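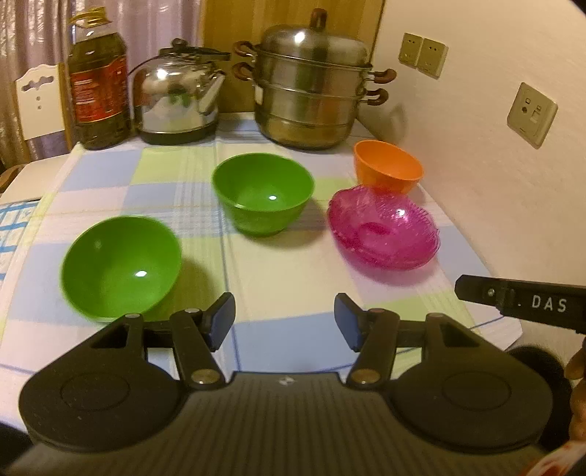

Tablecloths: stains, creases, storage

Quick page this time, August is nuts and I have jam on. Most of this is from my own kitchen, a few from readers. Take what you need.

Everyday cloths first

Shake it outside before it goes in the basket. Crumbs in the washer turn to paste and stick to everything else in the load.

Checks and plaids hide more than plain. If you have kids, buy plaid. Solid cream is for people who eat soup somewhere else.

Cotton shrinks. Buy it with a drop of at least 8 inches all round and wash it before you hem anything. I lost a good one this way, it now fits the card table.

Polyester blend: cool iron or no iron. Pull it out of the dryer while it's still a bit damp and lay it straight on the table. Smooth with your hands. Done by supper.

Vinyl-backed: never the dryer. Wipe, rinse the cloth, wipe again. Roll it, don't fold it, the fold lines crack.

Stains

Tomato sauce. Scrape, don't rub. Cold water through the BACK of the fabric so it pushes out the way it came in. Then dish soap, leave ten minutes, rinse. Hang in the sun if there's any left. Sun does a lot on tomato and carrot.

Red wine. Blot. Salt if that's what you have, but club soda and blotting gets more of it. Still pink? Oxygen bleach soak overnight, check the label first on wool or silk (who has a silk tablecloth).

Candle wax. Ice cube in a bag till it's hard, pick off what you can. Brown paper over and under, warm iron, keep moving to a clean bit of paper. Colored candles leave a shadow, dab that with rubbing alcohol.

Grease. Cornstarch or chalk, leave it on for an hour, brush off. Dish soap, rub in with your thumb. Hot as the label allows. Don't dry it until you've looked at it in daylight, the dryer sets whatever's left.

Berries. Vesela Halilović wrote in about this one. Stretch the cloth over a big bowl, rubber band round it, pour boiling water from a foot up, right through the stain. Do it in the sink. I tried it on blueberry and it went in one kettle. Cotton and linen only!! And keep your other hand out of the way.

Egg. Cold water only. Hot cooks it on.

Turmeric. Dish soap, sun, wash, sun again. Might take a week of afternoons. Mine faded to a pale yellow and I've stopped looking at it.

Ballpoint. Rubbing alcohol on a cotton ball with a rag underneath. Change the rag when it gets blue.

Keeping it on the table

Outdoors: clips are fine, but sew a washer or an old key into each corner hem and you can skip the clips. Four keys, ten minutes of sewing.

Indoors on a slick table: a piece of that rubbery shelf liner in the middle, under the cloth. Only need a square the size of a place mat. Felt underneath is nicer and quieter, and saves the finish from hot dishes to a point. Still use a trivet.

Round corners on the table? Pin the cloth where it bunches, turn it over, trim to the curve with a plate as your guide, bias tape round the edge. Todor Matić says a dinner plate is too big and to use a saucepan lid. Depends on your table I guess.

Creases

Spray bottle, plain water, mist it once it's on the table. Smooth down and walk away. By the time the food's ready most of the lines are gone. The center fold is always last.

For ironing a big one, put it over the table itself with a thick towel under, no wrestling with the board. Start in the middle and work out. Not on a varnished table though, heat goes through a thin towel and leaves a white bloom. Ask me how I know. If you have the bloom already: mayonnaise, leave it overnight, wipe. Worked on mine, about half worked on my sister's.

Linen wants to be properly damp. Sprinkle, roll up, put in a plastic bag in the fridge for a couple hours. Not longer than a day or it goes musty.

Storage

Pool noodle or wrapping paper tube on a hanger, cloth draped over. No hard fold. Slit the tube down the side and snap it on the bar.

If you have to fold, fold in thirds one time and quarters the next so the lines don't wear in the same place.

Label them! Masking tape on the hanger with the size. I used to unfold 2 or 3 before I got the right one.

Never put away with starch in it. Silverfish.

Cedar's fine, but not touching the fabric. The oil yellows it.

Smells from the closet: a bar of soap still in its paper, tucked at the back. Swap it when you can't smell it any more.

Plastic dishes while we're at it

Plastic bowls that have gone orange from spaghetti: baking soda paste, leave it on for an afternoon, rinse, sun. Next time wipe a little oil round the inside before the sauce goes in.

Greasy feel that won't wash off: you're using too much soap or water that's not hot enough. Splash of white vinegar in the rinse.

Stacked bowls stuck together: ice water in the top one, stand the bottom one in warm. Wait a minute, twist. Don't pry with a knife.

Scratched ones keep for dry stuff. Snacks, buttons, screws. Scratches hold on to smell.

Top rack only. Even the ones that say dishwasher safe come out a funny shape from the bottom.

Old cloths, what to do with them

Cut round the stain. You get napkins from the good parts, four from a small cloth if the middle's ruined. Hem or use pinking shears and don't bother.

Worn right through, cut for rags. Cotton only, polyester just pushes water about.

Vinyl ones line the trunk of the car, or go under the paint cans, or under the high chair.

Drita Janevski makes drawstring bags for onions out of hers. Needs a loose weave or they sprout.

Strips for tying up tomatoes, softer than string and doesnt cut the stem. Bright ones are easier to find in the fall when you're pulling everything up.

Bread next time, if the oven's fixed. Somebody asked about getting gum out of a rug, same as the wax, ice first and then be patient. Send your berry ones in, I still have two crates to get thru and one decent apron.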